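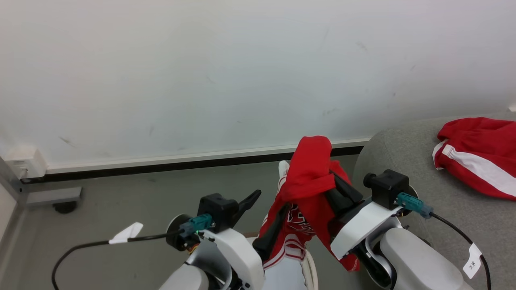
Sorting and folding the red kit: speaker notes

Home | Talks | Notes | Clubs | Contact

Talk for club helpers, Garitport sports hall, 15/07/2023

Opening

Good morning. Tea is at the back and there will be time for questions after the second part. I am going to talk about kit: how to sort it, fold it and put it away so that the next person can find it. Most of it applies to any clothes at home, but I will stick to shorts and tops, as that is what most of you have in your car boots.

Our kit used to live in one big holdall. Everything went in after the match and came out again the next week, creased and with half of it inside out. Getting a team dressed took far too long. We changed how we did it in November and have kept it going since.

(Pause. Ask who here brings the kit home to wash. Usually most hands go up.)

Part one: sorting before folding

Start with one garment. Pick it up by the top with both hands and let it hang. If it is twisted, you will see it straight away. Shake it once, downwards, and turn it the right way out if it needs it. Put your hand right down inside to the hem. Pulling from the outside only stretches the waistband.

Keep red and white apart from the start. White linings and white tops get muddled up with the red things when they come out of the machine in one lump, and it is easy to fold a white top inside a pair of red shorts without noticing. I lay the whites on one side of me and the reds on the other.

Check the lettering before you fold. If the print is cracking or lifting at a corner, put that piece on a separate pile. Do not iron over it. I have done this with a Seltamitz top and the letters came off on the iron.

You need somewhere to put the pieces down. A table is best. Many of us do it in the living room, and a padded seat or the arm of a sofa will do for holding things that are waiting. 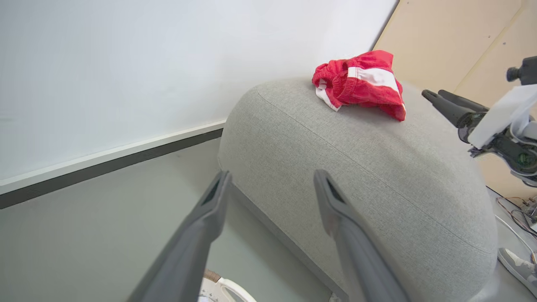 What it will not do is give you a flat fold. The cushion gives under your hands and the corners are rounded, so the sides slide off and the creases go in crooked. Use the soft seat for the waiting pile and fold on something hard. If you have no table free, a large tray across your knees works for shorts.

Do not let the waiting pile grow. I try to put down no more than a few things before I fold one. A red top left in a heap overnight will need an iron in the morning, and we have just agreed that we would like to avoid that.

Part two: the fold

(Demonstrate. Use the spare shorts from the Kulley bag.)

Shorts first. Lay them flat, front upwards. Smooth from the waist down to the hem. Fold one leg over the other so that the side seams meet. If there is a stripe, use it as your guide and line it up with the one underneath. Then fold the hem up to the waistband, and fold once more if your box is a small one.

Tops next. Face down, sleeves in, sides to the middle, bottom up to the collar. Turn it over so the lettering shows. That saves opening out every shirt to find the right size.

For a full set of some 50 pieces, two people can do it in an evening with the radio on. One folds tops and the other folds shorts. Swapping halfway slows you down.

(Hand round the folded pair. Let people unfold it and try again.)

Part three: where it goes

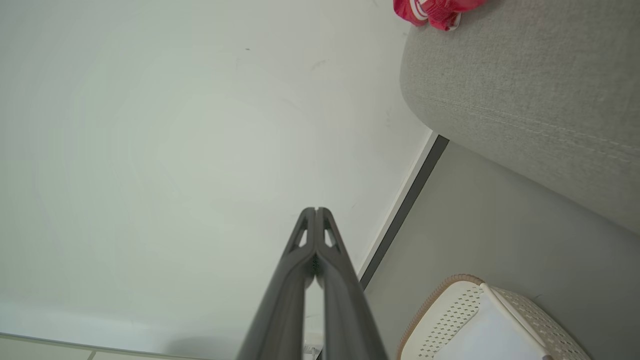 Storage is where most clubs go wrong, and the usual fault is a damp corner. Boxes pushed hard against an outside wall pick up moisture at the back, and you will not know until the smell reaches you. Leave a hand's width of space behind them. A plain painted wall is easy to keep an eye on, as even a small dark speck or a faint grey scuff stands out against white. Wipe the wall down when you move the boxes. If a mark wipes off, carry on. If it comes back in the same place, move the kit and tell whoever looks after the building.

Use 3 boxes: tops, shorts, and repairs. Write the contents on the short end, facing out. We tried labels on the lids and could not read them once the boxes were stacked. The Raudsepp boxes we have are fine, but any lidded box will do.

Put the kit away fully dry. Waistbands hold water longest, so feel those first.

Questions that usually come up

Hanging or folding? Fold. Hangers leave points in the shoulders and take up a whole rail.

Softener? We stopped using it on the printed tops.

Odd sizes? Keep them at the bottom of the right box, with a note on top.

(Finish by collecting the spare shorts. Remind everyone that the hall has to be clear before lunch.)

Related talks

Getting grass stains out of white socks
Packing the match bag the night before
Small repairs: hems and waistbands
Running a kit swap at Garitport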